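Tarnik hand controllers, a review after nine months with the pair

I bought into the Tarnik kit in April, with my own budget line and my own neck on the block, so take this as the opinion of someone who really wanted it to be good. Mostly it is! If you've never used one, the idea is simple enough: two lightweight handles on jointed stalks clamp to your desk, you move them, and the two robot arms in the cell copy you. Every move gets saved as a demonstration, and later you train on the pile. We do cloth folding, almost all day long, and cloth is mean to beginners.

Setup took me an afternoon. The clamps are solid, the cables are long enough (bless them), and the pairing screen is the kind where you squeeze each handle once and you're done. The manual is awful. It has a whole chapter on mounting the stalks on a wall and half a page on calibration, which you will be doing every single morning. Iwona Dudek ended up writing our own version and taping it inside the cupboard door, and that's the one everybody reads.

What I love is the feel. The triggers have a soft first stage and then a firmer one, so you can close the gripper lightly around a hem and feel in your finger that you've got some squeeze left. On our old Noser set the trigger was basically a light switch, and I used to bunch up half the towel every time I only wanted the corner. Since switching we've recorded 2,016 folding demonstrations and kept 1,587 of them, and the keep rate was nowhere near that before. Some of that is us getting better, I'm sure, but not all of it.

What I don't love: the left stalk gets heavy. There's a counterbalance spring you can adjust with a hex key, and it drifts. After 53 minutes or so of recording my left shoulder starts complaining and I get sloppy with the lifts. Houshang Soltani is a head taller than me and says he doesn't notice it, so maybe try before you buy if you're short.

The other gripe is the foot pedal. You tap it to start and stop an episode, and it's so light that I've ended good ones by shifting in my chair. I put a strip of felt under mine and now it's fine - but at this price I shouldn't be crafting. 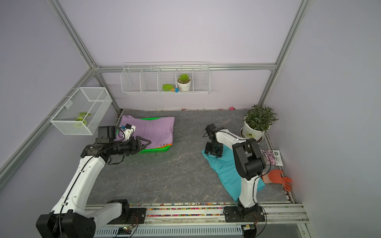 Clumisholm Shared Robotics Workshop - Cloth Handling Team

Two arms and two cloths at once is where I'd tell you to spend your practice time. Working on a loose cloth, like the turquoise one, I go in slow with the right handle, pinch near a corner, and wait a beat before pulling. The purple one folded up on its green tray is the kind of result I want to end an episode on, nice and square. Wrinkles along the length are the hard part, and the controllers do let you make those tiny sideways tugs without the arm lurching.

Replay is good too. You can scrub through an episode, trim the dithering at the start (I dither a lot) and tag it while you still remember what went wrong. I'd like keyboard shortcuts for the tags, please, somebody at Tarnik!

Would I buy it again? Yes, with a spare spring and a different pedal. Hanna Jasińska still prefers the Durrani gloves for quick jobs and we argue over it at lunch, but she borrows my handles for anything with a hem.

Posted December 23, 2018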